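Plisham Recipe Cards – README

Last touched 2024-07-21

Hello! This folder is my typed-up version of the recipe cards my aunt kept in a biscuit tin, plus a pile that Rekha Bhatia sent me when she heard what I was up to. There are 317 recipes so far, mostly puddings (we are that sort of family).

What's in the folder

cards.csv has one row per recipe, with the title, the oven setting, the ingredients and the method all squashed into one long column. Sorry about that last bit, I'll split it one day.

odd_ones.csv holds the 26 cards I couldn't read properly. If you can make out what goes in the Dodden tart after "two spoons of", please write to me!

Spellings are as they were on the card, so you'll meet "marjarine" a lot. I did swap ounces for grams – the old figures are in the notes column if you'd like to check my sums.
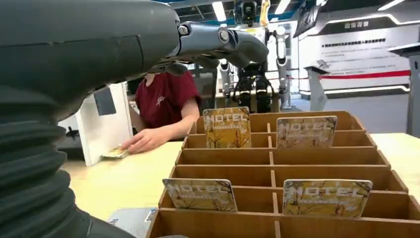
Using it

Open it in any spreadsheet program. Pick UTF-8 when it asks, otherwise the degree signs go funny. Jacinto Gallegos also wrote a little script, menu.py, that picks you a week of dinners, though it's far too keen on liver.

Copying

Take whatever you like and cook it. A mention of Plisham is nice if you print any of them.

Still to do

The jam cards, and the chutneys from the back of the tin.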